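Stomside, first floor: general safety checklist, with comments

Inspection date: October 13, 2018
Carried out by: Auður Sveinbjörnsson
Accompanied by: Samuele Costa (building management)
Last full inspection: June, by the previous contractor

Results are given as Yes, No, Partly or Not shown. "Not shown" means I was told it was fine and was given nothing to look at. The June report has no such category, which may explain why it contains forty ticks and no remarks. The questions are the standard Nuvport set and I have kept their wording, including where I think the wording lets people off.

Part A. Floors and walkways

A1. Are floors level and free from trip hazards?
Result: Partly.
The metal strip at the corridor door has lifted at the hinge side. A trolley wheel would catch it and so would a heel. The June report says "floors good throughout". The dirt packed under the strip suggests it was already up by then. Screw down or replace within a week.

A2. Are walkways kept at the required width?
Result: Partly.
The corridor measures 1,630 mm wall to wall, which is generous until you put a photocopier in it. Beside the copier the clear width is still acceptable. Beside the copier with its paper drawer open it isn't, and I was asked to measure it with the drawer shut. I measured it both ways.

A3. Are floor finishes suitable for the use of the room?
Result: Yes, with a reservation.
The light herringbone wood in the work room is in decent order and I found no raised blocks where I walked. My reservation is the polish. The cleaning firm's sheet calls it "anti-slip", and so does the label on every polish I have ever been handed. No slip test result was offered. Please get one, or stop using the phrase on the sheet.

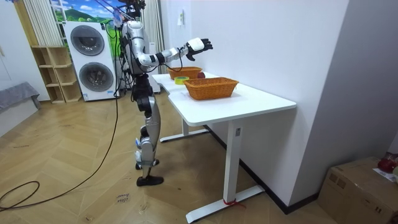
Part B. Escape routes

B1. Are all escape routes clear?
Result: No.
The rear stair had two rolls of carpet on the half landing. I was told they were going on Monday. The dust on the upper roll had been there a good deal longer than a weekend. They were moved while I stood there, so the line could be changed to Yes, but I have left it. A route that is cleared because somebody is looking at it has failed the question.

B2. Do final exit doors open easily, without a key?
Result: Yes.
Both tried, both opened at the first push. The rear one closes hard and wants its closer adjusting.

B3. Are escape signs visible from every point on the route?
Result: Partly.
The sign over the rear stair can be seen from the corridor but is hidden behind the fire door when that door is held open. See C2 for why that door is held open.

B4. Is emergency lighting tested monthly?
Result: Not shown.
The log has a tick for every month, all in the same pen, all on the first day of the month, including a bank holiday. Samuele Costa says the tests are done. He may be right. I pressed the test switch for the corridor and two fittings failed to light. El Idrissi, who hold the electrical contract, should run a full duration test and write down the result for each fitting by its number.

Part C. Fire precautions

C1. Are extinguishers in place, in date and suitable?
Result: Partly.
The plan lists 6 extinguishers for this floor. One of them is being used to hold a door open, so it is in date and suitable and in the wrong place. Bracket is still on the wall by the kitchenette.

C2. Do fire doors close fully onto the frame?
Result: No.
Two of them don't latch. The corridor door is the one with the extinguisher in front of it. People prop it open for the very ordinary reason that it is heavy and they are carrying things. Another notice saying "Fire door keep shut" won't cure that; there are already two. A hold-open device linked to the alarm would. The quote from Pluvport has been sitting with management since June.

C3. Is the alarm tested weekly from a different call point each time?
Result: Partly.
Tested weekly, yes. From a different call point, no: the log shows the one beside reception again and again, and it is also the one nearest the panel. The call point at the rear stair does not appear in the pages I was given.

C4. Is combustible material kept clear of heaters?
Result: Yes.
The rule on site is 500 mm and it was being kept on the day.

Part D. Desks, tables and shared surfaces

D1. Are work surfaces stable and undamaged?
Result: Yes.
I leaned on every table I could reach. Only one moved, a folding one in the store, and it has been labelled out of use.

D2. Are surfaces kept clear of unnecessary items?
Result: Yes, for what the question is worth. 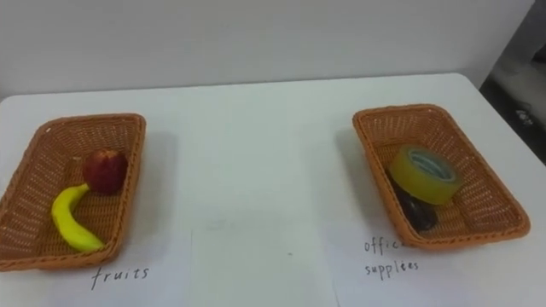 D3. Is food stored so as not to attract pests?
Result: Partly.
The pest contractor's last visit sheet says "no activity", and then charges for bait in three places, which I would like explained. Crumbs under the kitchenette units tell their own story, as does the bin with no lid. Fruit is the item people argue with me over, on the grounds that it is healthy. It also goes soft, and fruit flies don't read posters. A shallow wicker basket such as the one on the left, with an apple sitting in it, is open at the top and woven all over, so juice can lodge in it, and you can't wipe it down as you would a bowl. I have no objection to fruit being put out in the daytime. Anything left over goes in the fridge at night, and baskets get a shake and a brush at the end of the week. The present arrangement is described to me as "everyone keeps an eye on it", and I have never seen that work in any building.

D4. Are containers and their contents clearly labelled?
Result: Partly.
The cleaning cupboard is the problem. One spray bottle has the maker's label, one has a strip of tape reading "blue stuff", and one has nothing. I don't mind handwriting. A word in dark ink that says what belongs in the thing is worth more than a printed label that has fallen off. But "blue stuff" tells a person with it in their eye very little. Decant nothing unless the new bottle carries the product name and the hazard wording. The data sheets are supposed to be on the back of the cupboard door. The plastic wallet is there, with a takeaway menu in it.
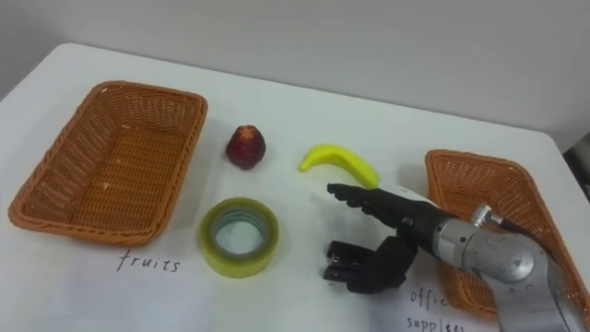 The same goes for the first aid box, which is marked as holding burn dressings and holds none. A label is a promise, and somebody has to check it against what is inside. I have asked for a contents list with a signature and a date at each check. I was told there used to be one.

Part E. Electrical

E1. Are portable items tested and labelled?
Result: Partly.
The certificate from the last round gives a total of 3,081 items across the whole of Stomside, all passed. I have been doing this work a long while and have yet to meet a building of any size where every last kettle passed. Either the failures were thrown away before the list was typed, in which case they should still be on it, or the testing was brisk. On this floor I picked ten appliances at random and two had no label at all. Ask El Idrissi for the failures list. If there isn't one, ask how long each test took.

E2. Are extension leads used only where necessary?
Result: No.
One lead plugged into another behind the copier, feeding a fan heater. Unplugged during the visit. There is a wall socket within reach of it, behind a stack of paper.

E3. Are distribution boards accessible and locked?
Result: Partly.
Locked, yes. Accessible if you move the Christmas tree.

Part F. Records and people

F1. Has everyone had a fire briefing?
Result: Not shown.
The sign-in sheet for the last briefing is a photocopy of the one before it with the date altered. I don't say that the briefing didn't happen. I asked two people in the corridor where the assembly point was, and got the front car park and the park across the road. The plan says the side gate.

F2. Is there a list of actions from the last inspection, and are they closed?
Result: No.
June had no remarks, so it had no actions. See my note at the top.

Actions, in order

Replace or link the corridor fire door hold-open, and put the extinguisher back on its bracket. Management, this week.
Fix the lifted strip at the corridor door. Management, this week.
Full emergency lighting test with results by fitting. El Idrissi, two weeks.
Label or dispose of cleaning bottles; data sheets back in the wallet. Cleaning firm, at once.
Burn dressings for the first aid box. Management, at once.
Alarm test rota to include the rear stair. Management, from the next test.
Slip test result for the wood floor. Cleaning firm, one month.
Failures list for portable testing. El Idrissi, two weeks.

Comment from Samuele Costa, added after reading: The carpet really was going on Monday. The tree has been moved to the basement. Pluvport have been asked to confirm their price still stands.

Reply from A.S.: Noted. I will look at the basement next time.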